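Filed under: Makers & Tinkerers
715 shares | 90 comments

The Slowest Dishwasher Loader in Plovulholm

Raphaël Coste has a dish he will not let the robot touch. It is a gravy boat, it was his grandmother's, and it lives on top of the fridge until November is over. Everything else in his kitchen has been declared fair game.

The project is called Allport and it has one job: move dirty dishes into the dishwasher. Coste and Laiba Yousafzai, who share a bench at the Stidden workshop, have been at it for almost 2 years, mostly after 9 p.m. The arms were paid for by selling a motorcycle. The code was paid for in marriage points, a currency Coste says is now badly overdrawn.
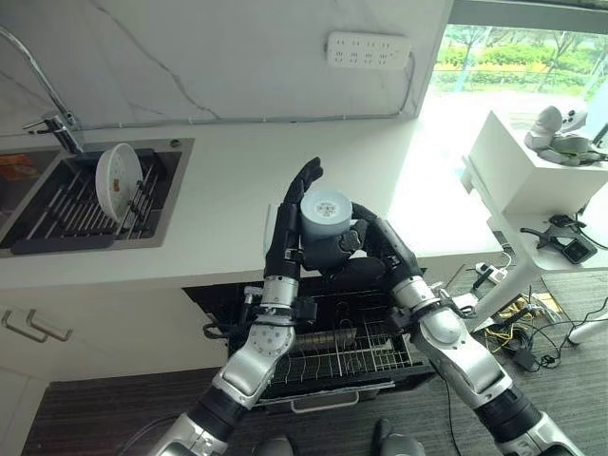
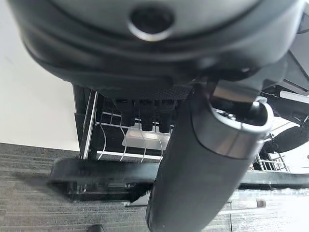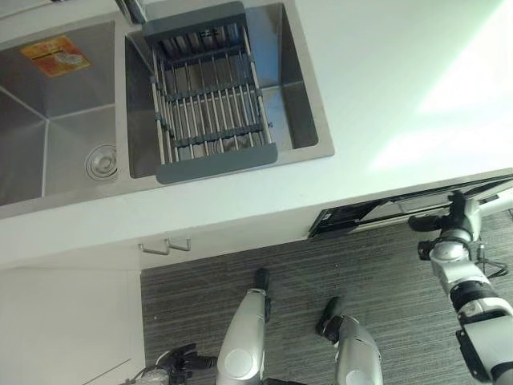 Yousafzai handles the grasping, and she would like everyone to stop suggesting suction cups. A hand is harder, she says, but a hand can also pull out a rack, and she is stubborn. Her shortcut for the hard part is a printed label: the pale cup at the dishwasher has a small square code on its side, so the software has something to look for besides "roundish." Ehsan Usmani, who wrote the tracking, regards this as cheating and has said so in 3 separate group chats. Plates are next, and Usmani wants them bare.

Bowls are a sore subject. Soup spoons have been postponed.

I asked Noreen Bajwa, who lives with Coste and therefore with Allport, whether she uses it. She loads the dishwasher herself before work, she said, and unloads a few things again so the guys have something to practice on. She described this as "a division of labor" and went off to find a clean fork.

Coste is already talking about a second version, with lighter forearms and a quieter elbow. It would also put away the groceries. Bajwa has asked to see the bowls first.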